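Slide 1 — title

Good morning, and thank you for giving up the slot before coffee. I'm Jacinto Magaña, and for the next while I want to talk about folding tables. Yes, the whole talk! I look after the furniture for the Sisunier halls and I have carried more of these than I care to admit.

(Wait for people to sit. Ask who has pinched a finger in a hinge. Hands up.)

Slide 2 — how many we have

Across all the halls we own 393 folding tables. Last year they were put up and taken down 3,232 times between them. I love that number, it means dance classes and lunches and jumble sales and chess, all on the same few tops.

Slide 3 — why narrow ones

When I started, everybody asked for the big wide tables. They look generous, but try getting one round the corner by the Bhatia Room stairs. A narrow rectangular top goes under one arm, and two of them side by side give you a wide table anyway. Pale tops are my favourite too, they make a dim hall feel brighter and you can spot a coffee ring from the door.

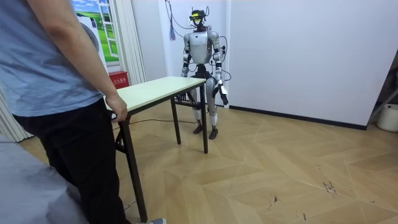
Slide 4 — setting up with two people

One person at each end, please, even if you're strong. Lay the table on its side, open the legs, and listen for the catch. Then lift together and turn it down on to its feet. Say "ready" out loud — it feels silly for the first 5 minutes and then you can't stop.

Before you put anything on it, rest a hand on a corner and lean a little. If it rocks, check the catches first and the floor second. Old wooden floors are lovely but hardly ever level.

(Demo here if the table has come up from the store. Ask for a helper from the front row.)

Slide 5 — putting away

Wipe the top and let it dry. Fold the legs in and stack flat, top to top, so the feet never scratch the good side. We keep stacks low, and nearly all our chipped corners came from the years when we didn't.

I write each wobbly table down in the Noter book by the cupboard. Please steal that idea, any notebook will do.

Slide 6 — questions

Time for 3 questions, then coffee. I'm also happy to talk chairs, but that could take us to lunch. Spare leg catches are in the box by the door if anyone would like a closer look.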